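Course handout 4: Brushes, hair and water
Introduction to ink writing, evening course
Saturday, February 8, 2020

In the last handout we spoke about ink and the ink stone. Today the subject is the brush, and I will try to keep to what you need for your own practice. Some of you have asked me for names of shops and I put a few words about that near the end.

1. The parts of the brush

A writing brush has a handle, a head and sometimes a collar between them, which we call the ferrule. In cheaper small brushes the hair is glued directly into the end of the handle. In larger brushes the head is too thick for this, so the maker sets it in a wider piece, often of horn or plastic, and the handle goes into the top of that piece.

The head itself has layers. In the middle is the core, with hair of one length tied firmly. Outside it is a coat of softer or shorter hair. Between the core and the coat there is a narrow space, and this space is where the ink is kept. When you press, the ink comes down; when you lift, it goes back a little. If you understand this, you understand most of the difficulties of beginners, who load too much ink and then press too hard.

The old teaching books ask for four qualities in a brush. It should be pointed, even, round and strong. I add a short note to each.

Pointed: when the wet hair is gathered, it comes to one tip. A brush with two tips will write two lines and you can do nothing against it.
Even: when you flatten the wet hair between two fingers, the ends make a straight edge.
Round: the belly of the head is full on all sides.
Strong: after you press and lift, the hair wants to go back to its form.

Do the test for evenness only with a brush you own, please. Shops do not like it.

2. Kinds of hair

Goat hair is soft, usually white, and holds much ink. It is slow to come back after pressing, so the hand must do the work of bringing the tip together. Many teachers start their students with goat hair for exactly this reason, and many students hate it for the whole first term.

Weasel hair is brown and springy. It gives sharp turns and thin lines. It is good for small characters and for running script, but it becomes dry quickly and you have to go back to the ink often.

Mixed hair means a stiff core with a soft coat. For this course I recommend mixed hair of middle size. The head should have a width of 8 millimetres at the base, which is enough for characters the size of your palm. If you already have a goat brush at home, bring it and we will see.

There are also brushes of wolf hair, as the labels say. The word is an old one for weasel and no wolf is concerned.

3. Opening a new brush

A new brush is stiff like a small stick, as the maker has put starch or light glue in the hair to protect it in transport. Put it in cold or slightly warm water and wait. Do not use hot water, it can soften the glue inside the ferrule and then the whole head comes out. Do not break the starch with your nails either.

For brushes of the size we use, open the head completely. For very small brushes open only the lower third and leave the rest hard. The little plastic cap which comes on a new brush should be thrown away on the first day. If you push it back on over wet hair, you bend the outer hairs backwards, and a closed cap keeps the water inside.

4. Loading

Wet the brush in clean water first, also when it is already soft, and press out the water on a cloth. Then let it take ink slowly, from the side, turning the handle between the fingers. Wipe the surplus on the edge of the stone. I would like you to do this 300 times before you worry about the beauty of your strokes - this is an exercise for the whole term, you do not have to do it at the weekend.

5. Washing

Wash within the hour. Ink made from soot and animal glue gets hard near the root of the hair, and there you do not see it. The tip looks clean, the root is full, and after some weeks the head begins to spread like an old broom.

Use plain water and no soap. Hold the brush with the head down under a thin stream and press gently near the root until the water runs almost clear. A goat brush will stay grey for ever and this is no fault.

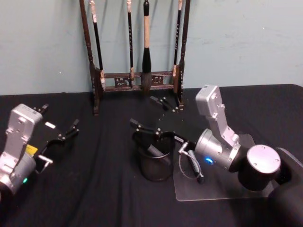 After washing, bring the hair to a point with the fingers and hang the brush with the tip down. The water must go away from the ferrule. When a brush stands in a jar with the hair up, the water sinks into the glue, and in damp rooms the handle can split. A rack is nice to have, but a nail and the loop on the end of the handle do the same service. Keep it out of the sun and far from the radiator.

A brush that will not be used for some months should be fully dry and then rolled in a bamboo mat. Moths like goat hair, so put a little camphor in the drawer.

6. Buying

The mixed brushes from Rindero are correct for their price and I use them for the practice sheets. Skasum makes a softer one, which some of you may prefer for clerical script later. Paper you can have from Bennani, the unsized practice kind and not the glossy one. Please do not order a full set of brushes in a box. You will use one of them.

For the next lesson

Bring one opened brush, a cloth, a saucer and old newspaper. Write the horizontal stroke on two full sheets, slowly, with the tip hidden at the beginning and at the end. Bring both sheets, also the bad one. We will compare the first row with the last row and look at how much ink was in the brush each time.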